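Home | About | Projects | Jobs | Contact

Equipment Planner (part-time) for Robot Picking Cells – Numora

Posted 05/02/2024 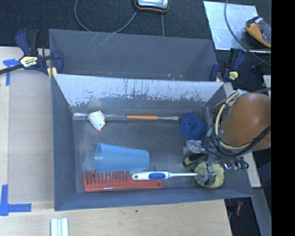
Habibur Sultana would like applicants to know that the quotes are the easy part of this position, and that the difficult part is to decide what we should stop buying.

Numora prepares robot cells which take mixed household items out of bins. Until now, the engineers have ordered their equipment themselves, each one in his or her own way. In December we found that we had 119 open order lines with four suppliers, and for many of them no delivery date was written down. We are looking for a person who will bring this in order and prepare the next equipment budget together with us.

Your tasks

You will keep one purchase plan for arms, grippers, cables, bins and clamps. You will ask for offers from Trevaretti, Adiletti and other suppliers, and compare them on price, delivery time and the cost of spare parts. Small things also belong to the plan – test objects such as cups, combs and scrubbers are cheap, but they need a budget line too. Bins become scratched and must be replaced from time to time, and we wish to know in advance when this money will be needed.

One of the first larger decisions is whether we repair the grippers in our own workshop or continue the service contract with Vukadinović. You will make the calculation and present it to the engineers.

What we expect

Some years of experience in technical purchasing or in the planning of a laboratory or workshop. You can read a data sheet and ask when something is not clear. Programming is not necessary. Good written English is needed, because most of our suppliers are abroad.

What we offer

A contract of 30 hours per week, with flexible starting times. Travel to suppliers is paid by us.

How to apply

Please send a CV and one page about an equipment purchase which you planned, including what went wrong with it. Write to Habibur Sultana through the contact form and put "Equipment Planner" in the subject line. We answer every application – also the ones we cannot accept.

67 shares | 4 comments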